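Nisora Residents' Association
Household Guidance Pages
Caring for Clothes at Home: Washing, Drying, Folding and Storage

This page brings together the advice on laundry and clothing care most often requested by residents. It applies to ordinary household garments and linens. Items of special value, such as wedding clothes, leather and antique textiles, should be taken to a professional cleaner.

Residents using the shared machines in the Zallaria and Montecinos buildings should also read the notice posted in each laundry room. Where that notice and this page differ, the notice applies.

Before Washing

Read the care label inside each garment. The tub symbol refers to washing, the triangle to bleach, the square to drying, the iron to ironing and the circle to professional cleaning. A symbol crossed out means that the treatment should be avoided. A single bar under the tub calls for a milder cycle, and two bars call for a very mild one.

Empty all pockets. Paper tissues are the most frequent cause of complaint in the shared laundry rooms, followed by coins, which can lodge in the drain pump. Close zippers and hooks, but leave buttons open, as buttoned shirts pull at the stitching while they turn in the drum. Tie drawstrings in a loose bow.

Sort by color first and by weight second. Whites, pale colors, dark colors and strong reds and oranges make four workable groups for most families. Heavy items such as jeans and bath towels should be kept apart from light shirts. A mixed load dries unevenly, and the lighter pieces come out badly creased.

New garments in strong colors should be washed separately until the rinse water runs clear. To test a garment for loose dye, dampen an inside seam and press it with a white cloth. If color transfers to the cloth, wash the garment alone in cold water.
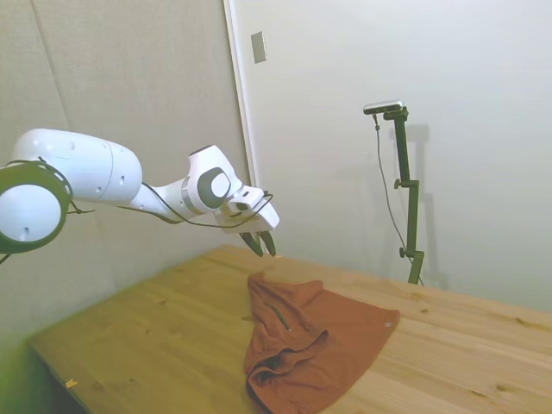 Bright colors keep their strength longer when they are turned inside out, washed cool and dried away from direct sun. The same applies to black cotton, which tends to turn gray along the seams. A full measure of detergent is seldom needed for clothes that have been worn once and are not visibly soiled.

Stains

Treat stains as soon as possible, and always before the garment goes through a dryer. Heat sets many stains permanently.

Grease and cooking oil: Blot, then work a small amount of dish soap into the mark with the fingertips. Leave for 10 minutes and rinse with warm water if the label allows.

Coffee and tea: Rinse from the back of the fabric with cool water. Apply liquid detergent and wash as usual.

Blood: Use cold water only. Soak, rinse and repeat before washing.

Grass: Dab with rubbing alcohol on a white cloth after testing on a hidden area. Do not use alcohol on acetate.

Candle wax: Allow the wax to harden, lift off what will come away with a dull knife, then place the fabric between two sheets of plain paper and press with a warm iron. Change the paper as it takes up the wax.

Ink: Blot with rubbing alcohol and change the cloth often. Ballpoint ink usually responds. Permanent marker may not.

Never combine bleach with ammonia, vinegar or any other cleaning product. The fumes are dangerous, particularly in small bathrooms without a window.

Washing

Fill the drum loosely. There should be room for a hand to turn above the dry load. An overloaded machine does not rinse well, and detergent left in the fabric makes towels stiff and can irritate the skin.

Cold water is suitable for most everyday clothing. Warm water is recommended for bed sheets and underwear, and hot water for kitchen cloths and for linens used during an illness – provided the label permits it.

Fabric softener should not be used on towels, athletic wear or children's sleepwear. It leaves a coating that reduces absorbency, and on treated sleepwear it may interfere with flame resistance.

Wool and silk should be washed by hand in cool water with a detergent made for them. Press the water through the fabric without rubbing or wringing. To remove the excess, lay the garment on a clean towel, roll the two together and press along the roll.

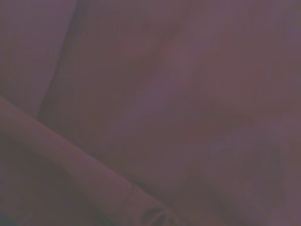 Hand-washed knitwear must be dried flat. Spread a dry towel on a level surface, shape the garment to its usual measurements and turn it over once the upper side feels dry. A sweater hung from a line will lengthen at the body and peak at the shoulders, and neither fault is easily corrected. Vesela Stojanović, who led the knitwear repair session in December, advises measuring a favorite sweater before its first wash and noting the figures on a card kept in the same drawer.

Drying

Shake each piece firmly before hanging it or placing it in the dryer. This removes most of the creases formed in the spin cycle and shortens the drying time.

On a line, hang shirts by the hem and trousers by the waistband. Fold towels over the line by a hand's width so that the pins do not leave marks. Allow space between items for air to pass.

Indoors, place the rack near an open window or in a room with an exhaust fan. Drying clothes in a closed bedroom raises the dampness of the room and encourages mold behind furniture. Residents of the Brudari building have reported this problem on the north side in particular, and are asked to run the bathroom fan while the rack is in use.

In a dryer, clean the lint screen before every load. Wash the screen with warm soapy water from time to time, as softener sheets leave a film that blocks the mesh. Do not leave a dryer running when no one is at home. Rags that have been used with oil, paint thinner or wax must never be put in a dryer, even after washing.

Remove clothes promptly. Items left in a warm heap take on creases that will then need an iron. If a load has been forgotten, add a damp washcloth and run the machine for 5 minutes.

Folding

Fold on a firm, clean surface at waist height. A bed is too soft and too low for more than a few pieces, and prolonged bending over one is a common cause of back strain. A dining table or kitchen table is suitable once it has been wiped and dried.

Smooth each garment with the flat of the hand before making the first fold. Work from the center outward, and straighten seams and hems as you go. Most untidy stacks result from a first fold made over a wrinkle.

Shirts: Lay face down. Fold each side toward the center, bring the sleeves straight down, and fold the body up in halves or thirds according to the depth of the drawer.

Trousers: Place one leg over the other with the inner seams together. Tuck in the point of the seat so that the outline is straight, then fold from the hem to the waist.

Shorts: Fold once along the center with the legs matched, tuck in the seat, and fold up from the leg openings. Shorts with an elastic waist may be rolled from the waist down. 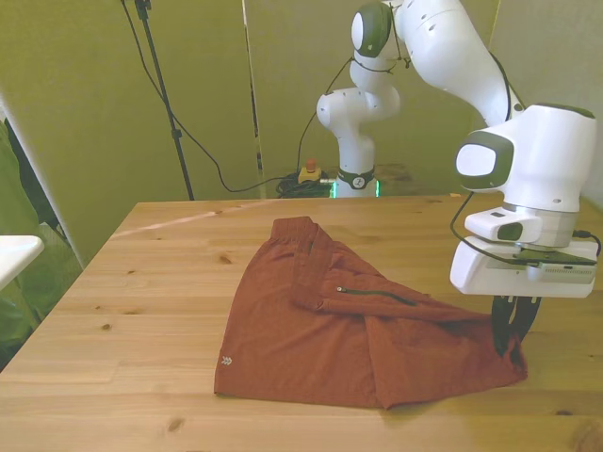 Fitted sheets: Place a hand inside each of two neighboring corners and bring them together, turning one over the other. Repeat with the remaining corners, lay the sheet down, fold the curved edges inward and continue until the piece is rectangular.

Socks: Lay pairs flat, one on the other, and fold in half. Rolling the cuff over the pair stretches the elastic.

Storage

Clothes must be completely dry before they are put away. Seams, waistbands and pocket linings hold moisture longest and should be checked by touch.

Put heavy items at the bottom of a stack and light items at the top. In deep drawers, garments may be filed upright, in a row from front to back. This makes each piece visible and spares the lower ones from being disturbed. Leave enough slack for a hand to pass between the row and the side of the drawer.

Knitwear should be folded and stored on a shelf. Jackets, dresses and pressed shirts should hang on hangers broad enough to support the shoulder. Wire hangers are acceptable for short periods only.

For seasonal storage, wash or clean every item first, including those that appear unworn. Moth larvae feed on traces of food and perspiration as well as on wool itself. Use breathable cotton bags or lidded boxes, and keep them off the floor of basements and storage lockers. Cedar blocks lose their scent and can be refreshed with fine sandpaper. 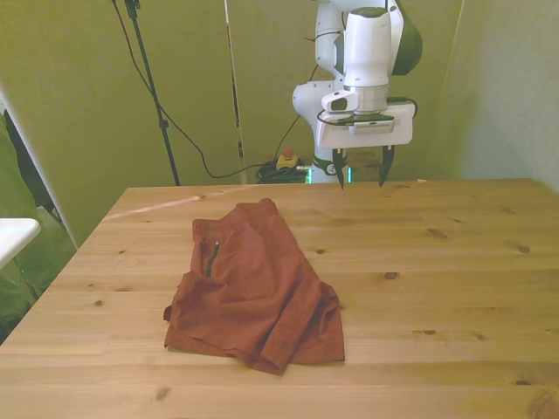
Summer clothing needs the same attention in the fall. Sunscreen residue is often invisible when a garment is put away and shows as a yellow mark by spring. Soak collars and waistbands in cool water with a little detergent before the final wash of the season. Swimwear should be rinsed thoroughly and stored flat, away from any source of heat.

Label boxes on the short side with the contents and the size of the clothing. For children's clothes, the size is generally more useful than the name of the child, as it allows pieces to be passed on without sorting the box again.

Small Repairs

Mend before washing. A small tear or a loose hem will open further in the machine. A basic kit should contain needles in several sizes, black and white thread, one gray thread that blends with most middle tones, small scissors, safety pins and a few plain buttons.

When replacing a shirt button, place a pin across the top of it and sew over the pin. Remove the pin, lift the button and wind the thread beneath it to form a short shank. Secure on the wrong side with two small stitches.

Garments beyond repair may be cut into cleaning cloths. Cotton knits are the most absorbent. Remove buttons and zippers, and save those in good condition.

Items in wearable condition may be left at the clothing exchange in the Montecinos lobby, washed and folded. Questions about the exchange should be addressed to Brenda Penrose. Faults in the shared laundry rooms should be reported to Getachew Negussie, with the number of the machine and the cycle in use at the time.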